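Sun 20 October
By Daranee Kaewmanee

The Plestolura rules are a set of good-practice rules for recording cloth handling with hand-held grippers. Hae-won Geum and In-ho Seok drafted them in April, and they have since grown to 29 rules in 3 parts: setting up, handling and review.

The first part is wonderfully open about clutter. Patterned tablecloths, trays and household odds and ends are all welcome, and a plain table is allowed for no more than eight recordings per home. Cloths should differ in weave, color and edging – a stiff towel and an open mesh teach very different things.

The handling rules are the best loved. Fingers close on a folded layer or a bundle, never on a single loose thread. The second gripper stays near its next object without crowding the first. A session ends after 40 minutes. 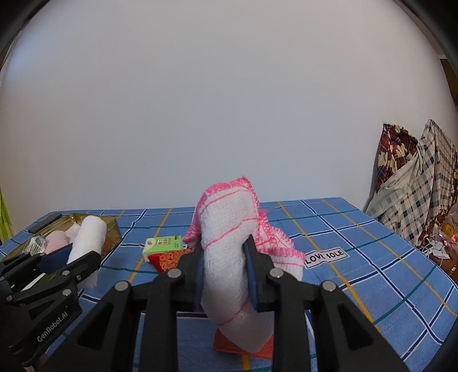 A mesh cloth with pink stitched edges held between gripper fingers, with a rolled white towel in the tray to the left.

Review is done by a person who took no part in the recording. Han-gyeol Bae's later notes add a delightful rule on frayed edges, which are to be kept in use and logged as they are. The Loditard edition prints it as rule 17.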